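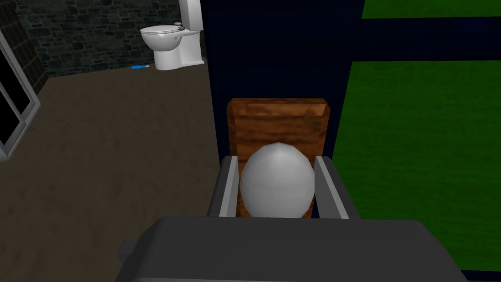

Forum du module Simulation et manipulation > Projets étudiants > Projet Zasen : saisie en simulation, taux d'échec et passage de porte

boulon_m6
Posté à 21 h 40

Bonsoir,
On est un groupe de quatre en projet de semestre, rendu en avril. Tâche : saisir un petit objet dans une pièce, le transporter, franchir une porte battante, le déposer dans la pièce voisine. Tout est en simulation, pas de matériel réel avant l'an prochain.
Sur 100 essais avec position initiale aléatoire, on a 34 échecs. La majorité arrive à la saisie de l'objet ovoïde : les doigts se ferment, le contact s'établit, puis l'objet pivote et glisse vers le haut à la montée du bras. Coefficient de frottement 0,8, pas de simulation 2 ms, commande en position sur la pince.
Des pistes avant qu'on touche au planificateur ?

kappa_zero
Posté à 21 h 58

Commande en position sur un objet convexe, c'est la cause. La consigne traverse l'objet, le solveur corrige l'interpénétration et éjecte. Passez en effort avec saturation, et relevez la force normale par doigt sur toute la montée.

Wirell_TP
Posté à 22 h 06

Pas d'accord, ou pas en premier. Vérifiez d'abord le maillage de collision. Si l'objet est en facettes, vous avez un contact sur une arête ou un sommet, donc un ou deux points par doigt, et rien ne s'oppose à la rotation. J'ai eu le même comportement au TP Boychuk en commande d'effort. Remplacer le maillage par un ellipsoïde analytique avait suffi.

kappa_zero
Posté à 22 h 11

Un ellipsoïde contre un plan, ça donne un seul point de contact. En rotation autour de l'axe des doigts, c'est pire, sauf si vous activez le frottement de torsion.

Wirell_TP
Posté à 22 h 19

Il faut l'activer, oui. Je pensais que c'était fait par défaut dans leur configuration.

boulon_m6
Posté à 22 h 47

Vérifié : frottement de torsion à zéro. Le maillage de collision est le même que le maillage visuel, à facettes. On relance une série cette nuit avec les deux corrections séparées, puis ensemble.

Deuxième sujet, le passage de porte.
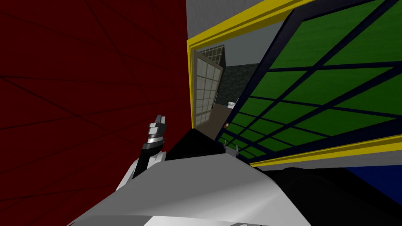 Le planificateur échantillonne les bras dans l'espace articulaire et traite le battant comme un obstacle statique, à l'angle mesuré au début de la requête. Si le battant bouge entre la requête et l'exécution, la trajectoire n'est plus valide. Replanifier coûte 2 593 ms en moyenne, trop pour le faire à chaque pas.

Skerniveck
Posté à 23 h 05

Deux options. Soit vous ajoutez l'angle de la porte comme degré de liberté dans le modèle de scène et vous ne replanifiez qu'au-delà d'un seuil d'écart. Soit vous repliez les bras avant le seuil et vous traitez le franchissement comme un déplacement de base seule, avec une enveloppe fixe. La seconde est plus lente à l'exécution, mais plus simple à défendre en soutenance.

kappa_zero
Posté à 23 h 12

La seconde ne marche pas si un bras doit retenir le battant. La porte a un rappel ?

boulon_m6
Posté à 23 h 15

Non, seulement un amortissement sur la charnière. Elle reste où on la laisse.

Skerniveck
Posté à 23 h 21

Alors bras repliés. Prenez 12 cm de marge de chaque côté de l'enveloppe et mesurez l'ouverture libre battant compris, pas la largeur du dormant.

Wirell_TP
Posté à 23 h 30

12 cm de chaque côté, c'est beaucoup pour une porte intérieure. Avec une localisation parfaite en simulation, la moitié suffit.

Skerniveck
Posté à 23 h 34

Ils passent sur matériel réel l'an prochain. Autant ne pas régler la marge deux fois.

boulon_m6
Posté à 7 h 50

Résultats de la nuit, 100 essais par configuration, échecs à la saisie uniquement :
référence : 27
ellipsoïde seul, torsion à zéro : 31
maillage d'origine, torsion activée : 16
ellipsoïde et torsion : 9
La commande en effort n'est pas encore testée. On garde la dernière configuration et on l'ajoute par-dessus ce soir. Pour la porte, on part sur les bras repliés avec la marge de Skerniveck.

kappa_zero
Posté à 8 h 02

Publiez aussi la force normale, sinon les 9 restants ne sont pas interprétables. Et gardez les mêmes graines aléatoires entre les séries.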